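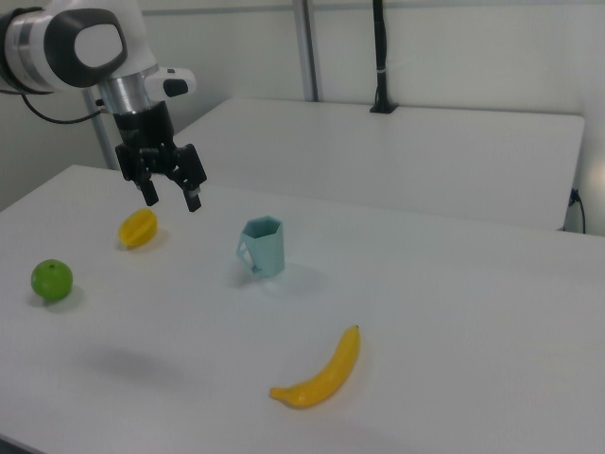
A robot arm and its black gripper over a white tabletop.

Home Threads Music Search Log in

3 min read

May 20, 2019

1/ Third time this month I've been told that Zurora "changed everything." I like Zurora. I own the records. I'd still like somebody to name one thing they changed.

2/ The usual story: small-town band makes a strange album called Ulitz, label gets scared, album vanishes, and every good guitar band afterward is secretly copying it. Great story. The Segers reissue prints it on the back cover, so the people selling the record are also the people telling us it's a masterpiece.

3/ Start with the sales. The original pressing was 1000 copies, and by the label's own liner notes a good part of that sat in a warehouse. So who was hearing it? "Everyone who bought one started a band" has been said about a lot of records. I'd want to see the bands.

4/ The notes list five acts that were "clearly influenced." No interviews, no set lists, no covers. Two of them had albums out before Ulitz was recorded. I checked the dates twice because I figured I had it wrong.

5/ Then the drum sound. Yes, it's huge. It's also the sound of the big room at Olier, where half the region was recording at the time. Play any Olier session from those years next to it. Same boom, same slap off the back wall. Give the room some credit.

6/ People keep sending me the fan poll with 2926 votes where Ulitz came in at number one. The poll was on the Zurora fan page. I don't know what else to say about that. 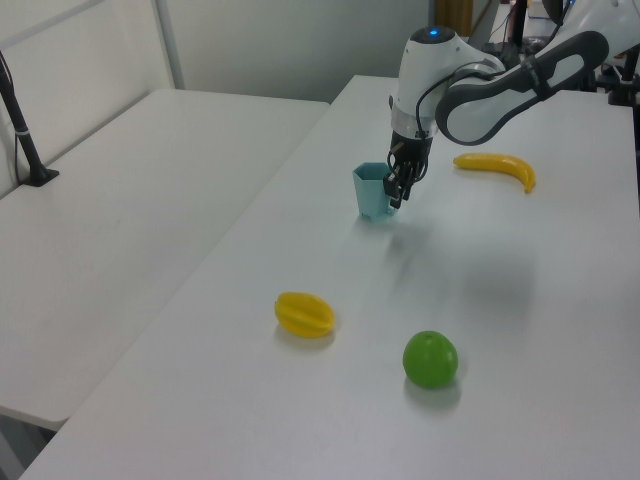 7/ What about the songs? There are 16 on the reissue and I'd keep nine. Side one is close to perfect. Side two has the long organ piece, which gets called "fearless" a lot and sounds to me like a band that ran out of material and had studio time left.

8/ And the "lost" verse on the last track, the one they found in October: listen on headphones. The voice is much closer to the mic and the tape hiss drops out under it. Maybe it's an old take cleaned up. Maybe it isn't old. Segers hasn't said which tape it came from, and I have asked.

9/ A few replies say I just hate anything popular. The title track had 2718 plays when I looked this morning. Come on.

10/ Buy it if you want it. The first side is worth the money, the new mastering is a little too loud, and the booklet has nice paper. If you have the old pressing, keep that one. I'll post the dates for those five bands tonight so you can check my work.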